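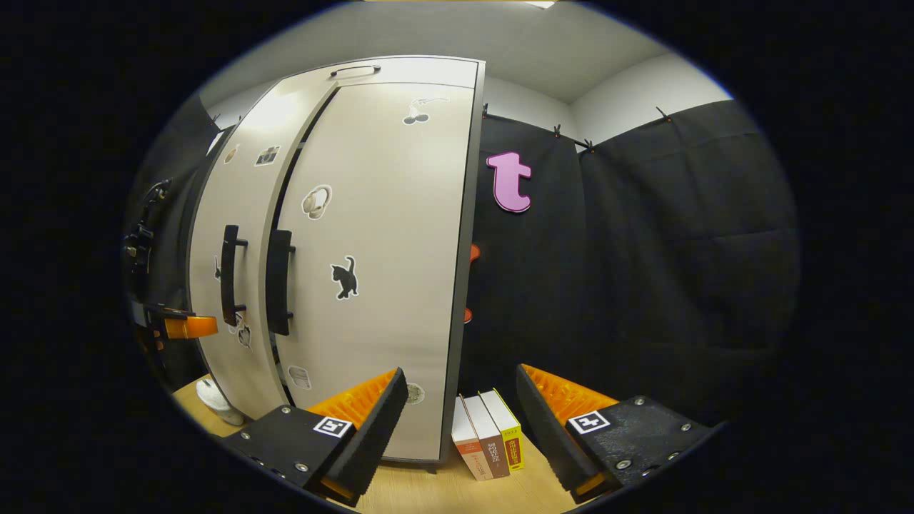

我收集小柜子收了好几年，这个仓库就是给它们建的家，名字叫 Droltero。起因很简单：桌面上能放的收纳柜越攒越多，哪个把手换过、哪个门贴了什么贴纸，我自己都记混了，于是开始一个一个登记。米白色、正面鼓出来的那种双门柜是我最偏心的一类，黑色的长拉手竖在门上，黑白分明，怎么看都顺眼。贴纸也是登记的一部分，像门上那只尾巴往上翘的黑猫、那副米色耳机，还有左门靠上的相机，都会写进“表面装饰”一栏。旁边立着的几本书也有用，翻记录的时候一看就知道柜子大概多高，比我写一串尺寸直观多了。

仓库里有什么

主表叫 cabinets.csv，目前 187 行，一行是一个柜子在某一天的样子。注意，是“某一天的样子”！同一个柜子换了贴纸或者换了拉手，我会新开一行，老的那行留着不动。所以别拿行数当柜子数，Mojtaba Asadi 第一次用的时候就这么算了，还跑来恭喜我家里地方真大。

stickers.csv 是贴纸表，600 条，每条对应一张贴纸和它所在的门。notes 文件夹里是我随手写的东西，长短不一，有的只有一句“铰链吱吱响”，有的写了两页多，主要看那天心情。

字段说明

id：编号，T 开头的是从 Trorner 买的，K 开头的是 Kitora，B 开头的是 Bagheri 的旧货。X 开头的来路不明，多半是朋友搬家时塞给我的。

front：正面的形状，填“平”“弧”或者“其他”。弧度我不量，凭眼睛看。以前试过拿软尺贴着门量，同一扇门量几次就有几个数，干脆放弃了。

doors：门的数量。抽屉不算门，抽屉有自己的一栏。上面那种只露一个小横把手、看不出能不能打开的面板，先填“面板”，等我伸手拉过再改。

handle：拉手的样式和颜色。“长条竖装”“小横条”“圆钮”这三种占了绝大多数，剩下的直接写大白话。

feet：柜脚。短脚、长脚、没有脚。有的柜子从正面只看得到一只，那就写看到的，别猜。

decor：表面装饰。贴纸、手绘、胶带印都算。认不准的图案请写“像什么”，比如“像樱桃，也可能是个小人”。我宁愿看到犹豫，也不想看到一个很肯定的错答案。

关于贴纸的位置

这块改过好几次，最容易让人头大。左右一律按面对柜子的人来说，你站在柜子前面，左手边就是左门。上下分三段：上、中、下，卡在交界的就看贴纸的中心落在哪一段。碰到弧形的门会有点别扭，贴纸跟着门面拐过去，从正面看就剩窄窄一条，这种记“侧弯”，图案那一栏可以空着。被别的东西挡住一部分的，记“遮挡”，露出来的颜色和形状照写就行。

Shirin Mirzaei 帮我把贴纸表从头到尾核过一遍，挑出一堆左右写反的，全是我蹲在柜子后面擦灰的时候顺手记的（谢谢你，真的）。

怎么打开

用任何能读 CSV 的软件都行，编码是 UTF-8。如果中文变成乱码，导入的时候手动选一下编码。我自己就是用表格软件看，没有写什么脚本。notes 里都是纯文本，双击就开。

已知的毛病

早期的记录没有 feet 这一栏，现在补了一部分，没补的留空。空白的意思是“没记”，没有脚的会明确写“无”。

颜色写得很随意。“米白”“奶白”“灰白”可能是同一种，也可能差得挺远，跟当天的光线有关系，也跟我那天喝没喝咖啡有关系。要按颜色筛选的话，建议把这几个合在一起看。

柜子里面放了什么，一律不登记。有人问过好几回，这个表只管外面。

想补充的话

欢迎！直接发我一行记录就可以，格式参照主表，缺几栏没关系。家里有弧形门小柜子的朋友请务必来，这一类现在还是太少了。贴纸图案如果是自己画的，麻烦在备注里写一句愿不愿意公开，没写的我就只留文字，不放图案。

文字和表格随便用，转载的时候带上 Droltero 这个名字就好。下一批打算先整理 T 开头的旧记录，目标是 100 行，January 之前能弄完我就很满意了。

最后更新：2026年6月19日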